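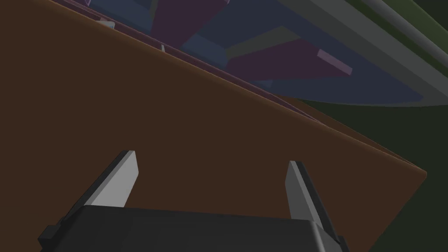 Do you need a real arm on the bench before you can start working on the grasping code?

Most of that code can be written and broken in simulation first, and the arm can wait until the wiring and the mount are ready. I spent three months that way before I powered up a single motor at home.

## Notes for the talk (shared workshop, evening slot)

Keep the opener short. Say who the talk is for: people building a small arm at home or on a workshop bench, with one computer and not much floor space.

**What I built**

- Project name is Iltulum. Say it slowly, people always ask for the spelling.
- Desktop arm with a two-finger gripper. The base bolts to a scrap of countertop.
- Simulator side is called Pestness. It started as a test script and the name stuck.
- Both live in the same repo. Pause here and show the folder layout.

**Why simulate first**

My garage is cold and the workshop closes at 10. With the simulator I could work at the kitchen table after dinner. A bad command costs a reset. On the real arm, a bad command cost me a gear and a week of waiting for the replacement.

Mention that the rendering is plain on purpose – flat colors, blocky shapes, no textures. I wanted fast frames on an old laptop. Nice lighting can come later.

**The wrist view**

Spend the most time on this part.

- The virtual camera sits behind the gripper and looks out past the fingers.
- From that position a large flat surface can fill most of the picture, and anything beyond its edge is mostly hidden.
- My first controller treated "I can't see the target" as "there is no target" and stopped. Fix: back off, tilt, look again.
- Both fingers should stay in view when open. If one drops out, check the mount angle before touching the code.
- Colors help during debugging. Give each part its own color and keep a list taped to the wall.

Ask the room who has tried a wrist camera. Take a couple of answers, then move on.

**Numbers people ask for**

- The test set has 53 starting poses. Same poses every time, same order.
- Longest overnight batch was 1787 attempts. The log was too big to open in my editor, so I now split logs by pose.
- The retry limit is 3. After that the arm goes home and waits.

**Moving to hardware**

1. Measure the real gripper again. My model had the fingers too short.
2. Run every motion at low speed with a hand on the power switch.
3. Clamp the base. Two screws were not enough and the whole board walked.
4. Run the same starting poses before trying anything new.

The motor brackets are from Hartono, the small sheet-metal shop two units down from us. Bring the bent one and pass it around. The power supply is a Climia bench unit I already owned. If someone asks about cheaper ones, say I haven't tested any.

**Still broken**

- Simulated friction is too generous. Things that hold on screen slide out of the real fingers.
- Cable drag isn't modeled at all. The wrist turns less freely on the bench – plan to add a fudge factor in August.
- Retry after a dropped part sometimes starts from the wrong height.

**Demo**

Simulator first, then the arm if the outlet by the projector works. Bring the long extension cord and the spare fuse. If the arm won't home, skip it and go to questions.

Leave the repo address up during questions. Pack up the clamps last, they belong to the workshop.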